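How do you cite a story inside a frame narrative when the inner narrator has no name?

Asked by standville_reader, 19 June 2018
Tags: short fiction, narration, citation, translation

I am writing a paper on a translated collection, The Velton Road by Štěpánek. The fourth story is set up as a tale told at an inn. A traveler arrives, an old woman at the next table starts talking, and everything after that is her account, in first person, up to the last page, when the traveler comes back and pays his bill. The old woman is never named. The traveler is not named either, but he is "I" in the opening and again at the end.

My problem is that both of them are "I." When I write "the narrator says the bridge was already down," my instructor marks it as unclear. When I write "Štěpánek says," she marks it as wrong. I have tried "the second narrator" but there is also a letter quoted inside the old woman's account, which makes three.

Two questions. What do I call each of these people? And do the quotation marks change, given that the translator dropped them after the first paragraph of the old woman's speech?

The edition has page numbers but no line numbers. The story is 14 pages long.

3 answers

Answer 1 (accepted)
Posted by Dilek Baysal

Name them by function, define the names once, and keep them.

The usual terms are "frame narrator" for the traveler and "embedded narrator" for the old woman. Some critics use "outer" and "inner." Either pair is acceptable. The letter writer can be called "the letter writer." A third technical term adds nothing unless your argument depends on the levels themselves.

Put the definition in your first body paragraph, for example: "The traveler who opens and closes the story (hereafter the frame narrator) reports the account of an unnamed old woman (the embedded narrator)." After that you may also write "the traveler" and "the old woman." Do not write "the narrator" alone anywhere. Search the file for it before you submit.

Your instructor is right about the author's name. Štěpánek wrote the sentence about the bridge, but the old woman asserts it, and she could be mistaken. Use the author's name for decisions about the text: "Štěpánek withholds the date." Use the speaker's name for claims made within the story: "the old woman says the bridge was down."

On quotation marks: reproduce what is on the page. If the translator dropped them, the words you quote have no marks of their own, so a short quotation takes one ordinary pair of double marks. If you quote from the first paragraph, where her speech is still marked, the marks in the source become single inside your double. The letter follows the same rule. If it is set in italics in the book, keep the italics and do not add "emphasis added," which would say that you put them there.

Cite by page only. Without line numbers in the edition there is nothing else to give, and counting your own lines is not useful to a reader with another printing. Include the translator in the works cited entry.

Comment by standville_reader: Thank you. The letter is in italics. There were 41 uses of "the narrator" in my draft, and I have replaced all of them.

Comment by Dilek Baysal: Check the ones inside quoted criticism. Those should be put back.

Answer 2
Posted by marginal_k

Agree with most of the above. I would add that the levels matter more than answer 1 suggests if the traveler is repeating her account from memory. Then every "I" in the middle section is his version of her "I," and you should say somewhere that you know this. One sentence in a note is enough. 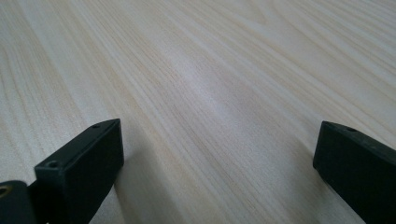

Tatari's collection has the same construction, and it is a good one for practice, as the middle tale is only 800 words and the frame comes back without a paragraph break. I mark levels on a photocopy before I write anything. One pencil line in the margin for the frame, two for the embedded account, three for anything quoted inside that. The shift is often gradual, much as wood grain can run nearly straight and parallel on one side of a surface and bend into arches on the other, so I mark the first sentence where I am certain and put a question mark against the ones before it. In the Tatari there are two sentences that could belong to either speaker. I would not force a decision on those. Quote them and state that the attribution is open.

Also check whether the original has the quotation marks. Some translators follow the source punctuation and some regularize it. If the source keeps them throughout, the change is the translator's, and you should not build an argument about the author on it.

Answer 3
Posted by user1359

just say "the woman" and "the man." my teacher never minded. not sure about the quote marks, I think single ones are British

Comment by marginal_k: Single inside double is standard American usage for a quotation within a quotation. The British question is a separate one.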